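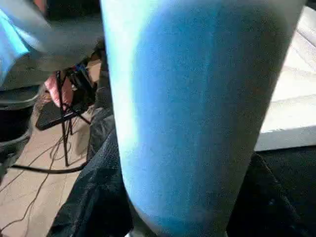
Open day at the Grendbridge robotics lab, trip report

Posted in: Events & Meetups > Demos and Open Days

smeng
I went to the Grendbridge open day in September and said I would write it up. It took me until now. The arm demo was in the back room, past the coat racks. You stood along one wall behind a strip of tape and an operator worked the arm over a folding table. The task was handling soft stuff, mostly cloth. Each round ran 6 minutes and then they let the next group in.

The handout gave a total of 368 recorded rounds on that setup so far. I asked what counted as a recorded round and was told any round where the operator pressed start, good or bad. I liked that answer.

Parking is at the Kerkside lot and you walk over the bridge. Bring change for the machine.

jaunzems_g
Thanks for posting. I was in the second group. I came away less happy than you did. Six minutes is too short to learn anything, and the operator was steering it by hand the whole time in our round. The flyer said "automation demonstration." I don't call that automation.

smeng
The flyer did say that. The sign on the door said "teleoperation," though, and she told our group the same thing before she began. Maybe your group missed the intro.

jaunzems_g
We did not get an intro. We got let in while the last group was still filing out.

DNaqvi
Was it the same room they used for the Orkmont day last year? That one had cables all over the floor and I kept thinking I was going to step on one.

smeng
Same room I think. There are still cables on the floor but the tape keeps you back from them.

meenakshi_n
I help run a similar thing at Villalba, smaller than this. On the timing, we tried longer rounds and people in the back lost interest and started talking. Short rounds with a proper introduction work better for us. So I am with Gediminas on the intro and with Shuzhen on the length.

On steering by hand: that is how you get the recordings in the first place. The arm has to be shown the job many times by a person. I agree the flyer should have used the right word.

jaunzems_g
I know how it is done. My complaint is with the flyer. I drove 92 miles for it.

wlu_bench
The part I went for was the view from the wrist camera. They had it up on a monitor in the corner. 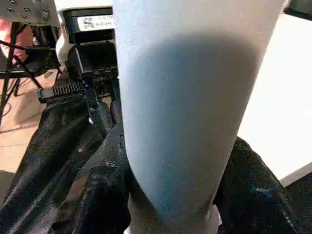

I stood by that monitor for most of my round and hardly looked at the table. You lose a lot of the view to whatever is right in front of the lens, and I would want to know how much that hurts later on. I asked if they had tried moving the mount. The man at the monitor said it was on the list.

DNaqvi
Did he say if they use a second camera?

wlu_bench
I asked and he said it depends on the job. I did not get more than that. There was a line behind me.

meenakshi_n
We went back and forth on mount position for months. Move it out and you get a wider view, but then it bumps into things. We ended up close in and live with what it blocks.

jaunzems_g
The monitor was good, I will give them that. I would have put it in the middle of the room and had somebody talk over it.

smeng
That is a fair idea. There is a feedback form on the back of the handout. I sent mine in with a note about the flyer.

DNaqvi
Is there another one planned? I would go if it's at Kerkside again, I can get there by bus.

smeng
They said spring, no date yet. I will start a new thread when I hear.

Tags: open day, arms, teleoperation, wrist camera

This site uses cookies to keep you logged in. By browsing the forum you accept our cookie policy.

Contact the moderators | Forum rules | Back to top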